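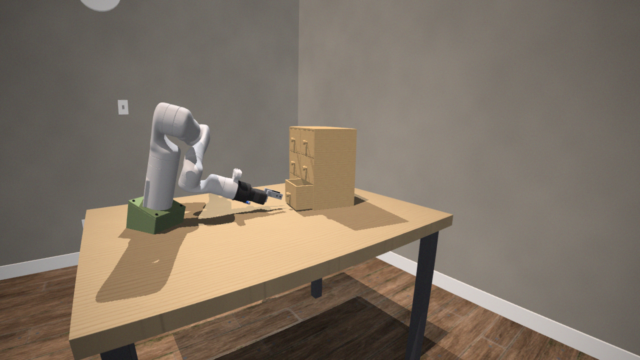
Justificar donativos de una campaña con redondeo en caja

Preguntado el 2022-06-09

Llevo la contabilidad de la asociación de pacientes Brukach. En agosto la cadena Vanum hará una campaña de redondeo en sus tiendas y nos transferirá lo recaudado en un solo pago, previsiblemente hasta 3000 euros. ¿Quién emite el certificado de donación y a nombre de quién? El convenio que nos envían no dice nada al respecto.

Respuesta 1 (aceptada)

Depende de quién figure como donante. Si el redondeo lo paga el cliente, la cadena es mera intermediaria y no debería recibir certificado por ese importe. Si además aporta fondos propios, se certifica solo esa parte. Pedid que el convenio recoja:
- importe recaudado por tienda y aportación propia, en líneas separadas
- plazo de transferencia (nosotros fijamos 15 días desde el cierre)
- cuenta de destino y concepto
- uso del logotipo

En nuestra campaña con Rautiainen entraron 733 euros, de los que 630 eran de clientes. Certificamos la diferencia.

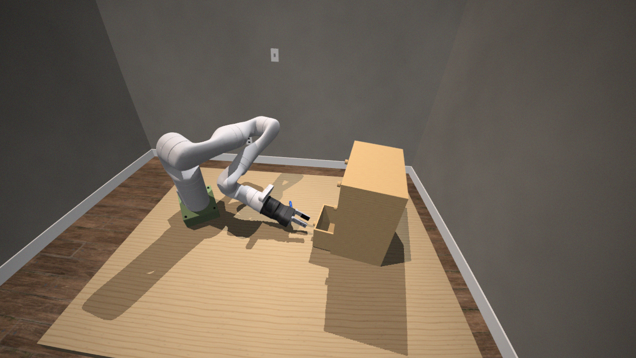

Brazo blanco sobre base verde, con la pinza orientada hacia un cajón.

Respuesta 2

En Cakthorpe lo metimos todo en una sola cuenta de ingresos y luego costó separarlo. Abrid una subcuenta antes de empezar.

Respuesta 3

Preguntad a la gestoría. A mí me dijeron que guardara los tickets, pero no sé si sirve para vuestro caso.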